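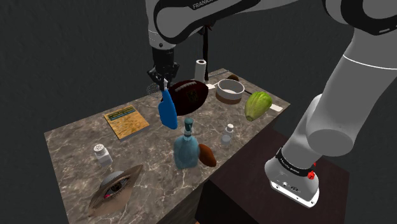 Server access check, Plevirden tenancy – comments R. Fankhauser

1. Admin accounts on MFA. OK
2. Open ports, Huremel VMs. 2 still open to internet. Close tonight.
3. Patching: 176 of 187 machines current. Rest are Bowen test boxes, chase owner
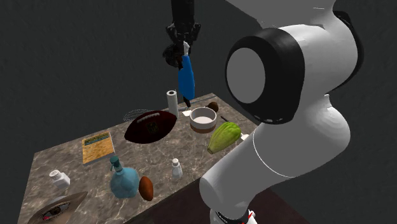 4. Backups. Londitz restore tested, fine, log retention too short though – cheque with finance before changing the storage tier. Naming still a mess. Colour tags in the console should be easy to tell apart, like the black joint housing against the white arm, not five greys. Redo.
5. Alert emails – up to 2000 a month, noone reads them. Cut down.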